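About Golura

Share 53

We started as eleven chairs and a borrowed projector in the back half of a carpet store on Katiyar Street. The first movie we showed was a silent comedy with half its title cards missing, and people laughed so hard at the gaps that we ran it again the next night. That was the start of Golura, and we're still a little giddy that it worked!

Today we're a 138-seat movie house and a small film school under one roof, in the old Prirkodwood feed building two blocks up from the river. The big room shows movies five nights a week. Upstairs there are two classrooms, a sound booth, an editing room with very loud radiators, and a kitchen where most of the real arguments about movies take place.

What we show

Old musicals, new documentaries, first features by people you haven't heard of yet, monster movies in the fall. We love character actors, so every spring we pick one and spend a month on the parts they played: the landlady, the cab driver, the judge with two lines. You start seeing these faces everywhere after that (sorry in advance). Last year's month drew 228 people to its final show, so we had to add a second screening at ten at night, and that one ran till past midnight.

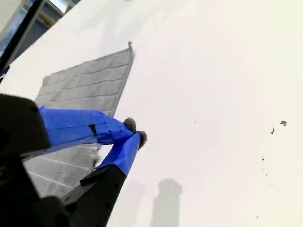 Corinne Szabo wrote to us after her first spring season that she had watched the same comedy every Christmas since she was nine and had never once noticed the man who plays the hotel clerk. Now she can't look at anybody else, and she wants to know when we'll do a month on the movie nurses. Soon, Corinne! We have a list going.

Tuesday is Shorts Night. Anyone can bring in a film of twelve minutes or less, and we'll show it on the big screen with the good speakers on. Get it to the booth by 6:30 so Plusteo, our ancient and much-loved playback system, has time to chew on the file. There's no judging and no prize. People clap, then the filmmaker comes up front and takes questions, then we go to the next one. Some nights there are four films and some nights it's nineteen.

The school

Classes run in ten-week blocks, with a break in November while we get the roof looked at. You can take Acting for the Camera, Writing Short Scenes, Editing from Scratch, and Sound, which fills up last and then turns out to be everyone's favorite. We keep groups small enough that each student gets time in front of the lens and time behind it, including the ones who swear they only want to do one or the other.

Our teachers all work in movies, TV or theater when they aren't here. That means the schedule moves around sometimes. If your Monday teacher gets a week on a set, your class gets a substitute and then a very good story.

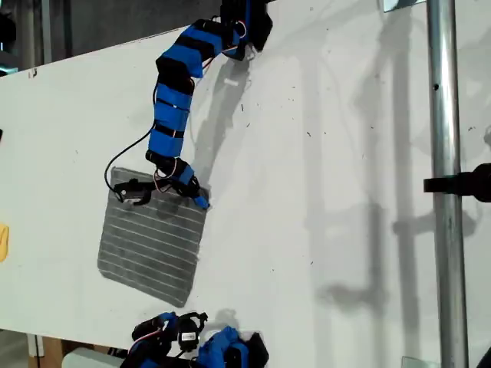
I came for the acting and stayed for the editing, one student wrote in our guest book last winter, and I still think the scene we cut in week six is better than the one we shot. We hear that kind of thing a lot, and we never get tired of it. Cutting a scene changes how you act in the next one. It also makes you a lot more patient with the person holding the microphone.

You don't need any experience for the beginner blocks. You don't need a camera either. Equipment is shared and signed out at the front desk, and if you want to take it home for the weekend, just ask before Friday lunch.

How we keep going

Tickets cover the film rentals and most of the heat. Class fees cover the teachers. The rest comes from our members, about 300 of them now, who get in for half price and vote on the summer program. The voting gets heated. Two summers ago Westerns beat dance movies by a single ballot and there are folks who still bring it up in the popcorn line.
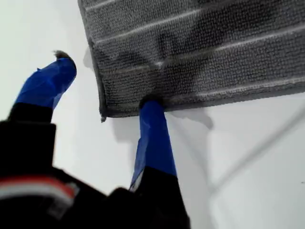 Members also get first pick of seats for the awards party, when we put the big show up on the screen and everyone fills out a guess sheet. Dress up if you like! We've had ball gowns, one very convincing swamp creature, and plenty of sweatpants. Whoever has the most right answers chooses the next Saturday matinee, and we show it no matter what it is.

Come by

The box office opens an hour before the first show. Use the side door on Katiyar Street if you need the ramp or if the front steps are icy. Coffee is free for students all day and for everybody else once the lights go down on the late show.

12 comments

Related
Spring season: the month of small parts
How to enter a film for Shorts Night
Sound class: what you'll learn in ten weeks
Become a Golura member
Renting the big room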